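Koritz Floor Oil, Satin

Pandetti code 768. Sold in 800 ml tins. Page revised 8/20/08.

Koritz is an oil for bare wooden floors. It brings out the grain, it smells of linseed for a couple of days, and it will not make your hallway look like a bowling alley. If a bowling alley is what you're after, Carrasco do a very shiny varnish and we wish you both every happiness.

Put it on thinly with a lint-free cloth. Thinner than that. Most of the complaints we get come from people who poured it out like gravy and then wondered why their socks stuck. Wipe off whatever is still sitting on the surface after 50 minutes, leave it overnight, then do it all again.

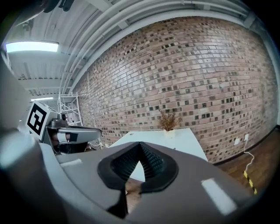
Two coats will see most rooms through a few years of ordinary life. Kitchens want a third, and so do homes with large dogs – small dogs seem to make no difference. Start at the wall furthest from the door. Our own Aisyah Menon started at the other end in April and spent the evening in her box room with a packet of crackers.

Not for use over varnish, lino or anything described by its seller as "wood effect".

Used cloths can catch fire by themselves, so lay them flat outdoors to dry before they go in the bin.

Collection from the Brikatbridge shop only. Bring a bag, the handles on the tins are dreadful.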